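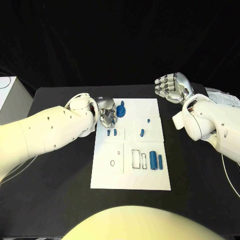
Figure 2. Printed outline sheet with blue pieces on a dark tabletop.

3.2 Demo copies and the decision to buy

Most clothing and hair sold in Judcombe is offered with a demo copy, a free version that can be worn but carries some form of obstruction. The usual obstruction is a floating sign attached to the garment, though makers also use a printed texture across the fabric, a timer that detaches the item, or a restriction on where it may be worn. Demo copies are delivered to the inventory in the same way as paid goods and stay there until the user deletes them. This section sets out how we recorded the use of demos and how we treated the cases in which the demo and the finished item differed.

Records were drawn from Kudine, the web marketplace attached to Judcombe, and from in-world vendors run by makers who agreed to share their delivery logs. The two sources do not agree on what counts as a delivery. Kudine writes a line when the item leaves its server, whether or not the user is logged in to accept it. In-world vendors write a line when the transfer is accepted, so a declined or capped delivery leaves no trace. We took the later of the two events where both were available and used the Kudine line alone where they were not. Collection closed on 13 Aug 2021, before the change to the body format described in Section 5.

A demo was linked to a purchase if the same account obtained the demo first and then the full item from the same maker, matched on product key. Product keys are typed in by the maker and are often wrong. A common fault is that a single key is reused for every colour of a garment, while the demo is supplied in one colour only. We therefore merged colour variants into a single product. Fatpacks (bundles holding every colour) were merged with their single-colour versions for the linking step and separated again for the analysis of price.

Gifts were removed. A gift is bought by one account and delivered to another, and the recipient has seldom tried the demo. Purchases made by a second account under the same user's control could not be detected and remain in the data. Abenezer Woldegiorgis, who coded the logs, also marked accounts that appeared to belong to bloggers, whose review copies are sent without charge and would otherwise look like purchases at zero price. The marking relied on the group tag worn at delivery and will have missed those who wore none.

Fit was handled separately. Clothing in Judcombe is rigged to a named body, and a garment made for one body will usually break through the skin of another at the shoulder or hip. Demo folders normally hold a copy for each supported body, but the folder does not record which copy was worn. We ran the garments through Clirnance, a checker that poses the avatar in a fixed series of stances and reports the area of skin showing through the mesh. Its output is a ratio with no agreed threshold. On the advice of makers we treated a garment as poorly fitting when it failed in three or more stances, and as well fitting otherwise. Skirts were tested standing only — the seated stances give a failure for nearly all long skirts, including those which users rate highly.

Differences between demo and finished item were more frequent than we had expected. In some cases the maker had updated the paid version and left the demo as it was. In others the demo lacked the resizing menu or the colour panel, so that a user who wanted a looser cuff or a darker buckle had no means of checking either. Abella, the largest of the participating stores, rebuilt its demos in December and supplied a list of changes, which allowed us to divide its records into an earlier and a later set. No other store kept such a list. For these we compared the vertex counts of demo and finished item and excluded any pair in which they did not match once the sign had been removed.

The time between demo and purchase was measured in hours. The distribution has a long tail, and a small group of accounts returned to buy an item after several months, usually during a sale. We set the window at around 5 days and counted anything later as a separate visit. A shorter window was tried and gave the same ordering of stores, with lower rates throughout. Event releases were left in under the same rule, although an item sold at an event is often moved to the maker's main store afterwards with a new product key. Where the maker could supply both keys, the records were joined; where this was not possible, the demo was kept and the link left blank.

Refunds are rare in Judcombe and are given at the maker's discretion. They appear in the logs as a payment from the maker to the customer with no reference to the goods, and we made no attempt to match them.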